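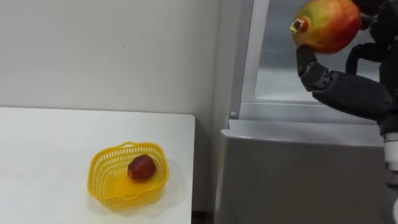

## Ticket 94: land return register, Brekanmont parcel missing

**Opened:** Sunday, July 15, 2001
**Status:** open again

- Parcel 49 (Brekanmont, the orchard side) doesn't show in the public register. The Plorkska women's land trust has the signed deed and would quite like the website to agree.
- Searched under "Umali". Nothing. Searched under the county's spelling, "Oomally", and there it was, listed as vacant.
- Corrected the name. The register then showed 2 parcels, both 49, one still owned by the county.
- Deleted the county's copy – with some pleasure.
- Map page now files the whole parcel under Odudus, across the river. Cleared the cache, same result.
- Asked the county for its boundary file. They can send it in October, by fax.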